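Posside - Gallery - The white corner, build week

Home / Workshop / Gallery / Visit

Posted 2021-04-07 by Janka Kuruc

Right, the white corner at the Plistov workshop, notes done on my lunch break. Click any for the large version.

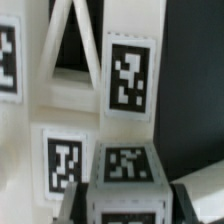
1. Cream and off-white blocks with the marker squares up, triangle piece standing, small pale cube at the front. A bit soft on the left.

So what is this. For anyone who hasn't been in since November: the white corner is the tabletop set of shelves, panels and little standing shapes we've been putting together on the long bench. Blocks, ledges, a triangle or two, mostly in whites and creams. Black and white squares get stuck on so every face has its own pattern and you know which panel you are looking at. Looks like a tiny bleached village when the blinds are down.

Some notes, in no order.

The whites. Do not match, we know. Two orders of paint, second one came up yellower than the first. Vilém Vaněk wanted to redo the lot, got outvoted. I like it now. You can tell edges apart much better with a bit of cream against the white, and in flat light you need all the help you can get.

The triangle. Everybody's favourite, going by the comments on the last gallery. Hiba Sabbagh drew it on the back of a delivery note and it got built more or less as drawn. Three versions before it stood up without leaning. The first one is holding the store room door open.

Marker squares. Printed in the office on the matt card, never the glossy (glare, terrible). Thick black border, white margin left on all round. PLEASE leave the margin on. We lost most of a morning to a batch someone had trimmed right up to the black. If you are cutting more, the file is in the shared folder under 371, and print it at full size, not "fit to page".

Sticking them on. Low tack tape on the back, all four corners. Glue stick goes wrinkly after a week. Yuzuki Iwasaki does hers with a bank card to press the bubbles out and they do come out flatter, I have gone over to it.

Small cubes. Kept in the tub on the end shelf. They go walkabout. If you find one in a coat pocket no questions asked, just put it back. Same paint as the ledges, so if you drop one on the set you will be looking for it for a while.

Cost, since people asked at the open day: 977 for the whole thing including board, paint and card. Most of that is board. Zeman did the cutting and let us have the offcuts for nothing, which is where nearly all the small shapes came from. Thank you Zeman.

Dust. Shows up grey on everything by Friday. Soft brush only, no damp cloths near the card, it lifts the ink. Brush is on the hook by the sink, not the one with the green handle, that's for glue.

Moving it. Don't, if you can help it. If you have to then lift from the base board, two people, and never by the tall panels. They are pinned not screwed. Ľubica Skála has the layout drawing if anything gets knocked and you need to see where it lived before.

Paint for touch ups is in the cupboard under the window, tin marked 95 for the white, tin marked 11 for the cream. Stir it properly, the cream settles to a sort of custard at the bottom. Lids back on afterwards, tight!

Next up: a second set of ledges, slightly deeper, and something with a curve in it if Hiba gets her way. Also thinking of taking the lot over to Istungate for their summer room, if we can work out a crate that fits thru their side door. Measurements wanted, if anyone is passing with a tape.

Spare squares are free to take home, ask at the desk. Children from the Saturday group have been colouring them in, which is fine, just keep the coloured ones seperate from the good ones.

Using the picture: fine for newsletters and so on, credit Posside workshop. Bigger file on request, email the office and put "white corner" in the subject or it will get lost.

JK

Previous gallery: Bench repairs
Next gallery: coming soon
Back to top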